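Notebook — Play Kitchen Sorting, Ranasinghe Room
December 14, 2021

1. Purpose

This entry records the review of the toy kitchen set before it is returned to the Nemon shelving. Items are entered under inventory line 3,941. The long white rolling pin and the toy knife are to be stored together, and the pink tray goes back with the small plates.

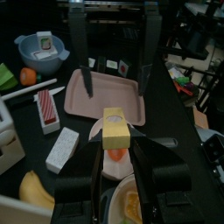 2. Toy food

Food pieces have been kept in several places: on plates, in the pots and directly on the black tabletop. For the next session, corn, greens and egg pieces will be assigned to the pot with the dark blue rim. The banana will go in the fruit bin. The white speckled block is entered as "sponge" — an earlier sheet listed it as tofu, and colleagues should correct their copies.
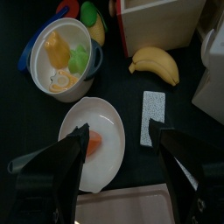 3. Cookware and knife block

The large pot determines the shelf height and should be placed first. The saucepan follows, with its handle turned toward the front. Knives with black handles remain in the cream block during storage.
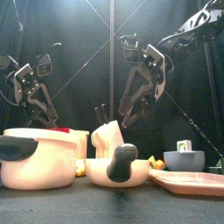

The Stiler bins have been assigned to food only. Labels in the March format remain valid, although the line for cookware requires a second field for lids. Shelf 95 is reserved for the pots until the inventory sheet has been revised. Outstanding: confirm the bin label for the orange slices.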